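4.2 Near-white tones on office displays

Large pale areas are common in rendered material, and they are where the two display groups differed most.
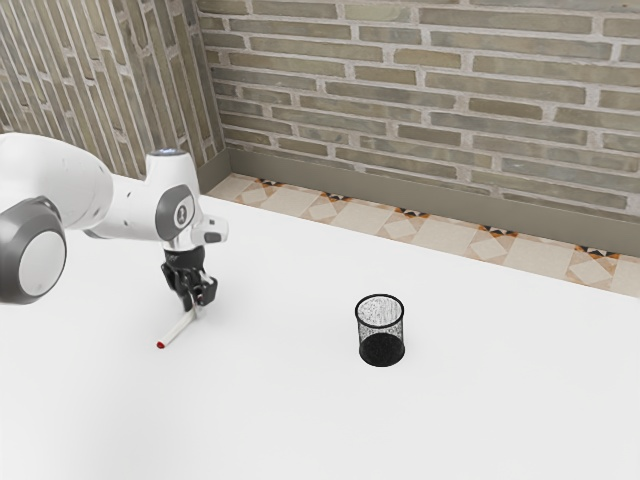 Figure 2. Rendered image dominated by near-white tones: white arm with gray-accented joints and black two-fingered gripper, over a white table.

Viewers were asked to mark the point at which two neighboring tones could no longer be told apart. Tones were taken from the top tenth of the signal range and shown as flat patches, first on a mid-gray surround and then on a white one. After removal of responses entered before the patch had fully appeared, 2,521 responses from 21 viewers remained. The removed responses were spread evenly over both surrounds and are not considered further.

On the mid-gray surround, thresholds were stable across viewers and agreed with the values obtained by Thorlacius in the pilot. On the white surround they rose for every viewer, though by very different amounts. The rise was greatest on the Wereck panels, whose factory setting flattens the upper end of the tone curve. With this setting turned off, the Wereck and Ellow panels gave similar thresholds and the remaining gap fell within the repeat error of a single viewer.

Two effects are mixed in the white-surround data. The first is optical: light scattered in the eye and in the front glass of the panel lowers the contrast of the patch edge. The second is the clipping described in Section 3.4, in which the last few signal levels produce the same light output. Clipping can be measured directly with a meter and does not depend on the viewer. We therefore subtracted it before fitting the scatter term. The fit used the method of Steinarsdóttir without change, except that the surround was treated as a uniform field.

Room light was held constant within each session but not between sessions. The June sessions were run with the blinds closed after it was found that daylight reached the left half of the panel. Leaving out the earlier sessions shifts the fitted scatter term slightly upward and does not alter the order of the display groups. Both versions of the fit are given in Appendix B.

Edge softness was a further factor. Patches with a hard edge were separated at smaller tone steps than patches with a blurred edge of the same mean level. Ó Dubhghaill has suggested that viewers rely on the edge alone and ignore the interior of the patch. Our data are consistent with this view for small patches. For patches wider than the blur, the effect was weaker, and four viewers showed none.

The thresholds reported here apply to still patches viewed for as long as the viewer wished, with a limit of up to 3,000 milliseconds. Shorter viewing times were not tested. Meter readings were taken with the Devico probe at the panel center only, so variation toward the corners is not included in the error terms of Table 5. Corner readings for one Ellow panel are discussed in Section 4.3.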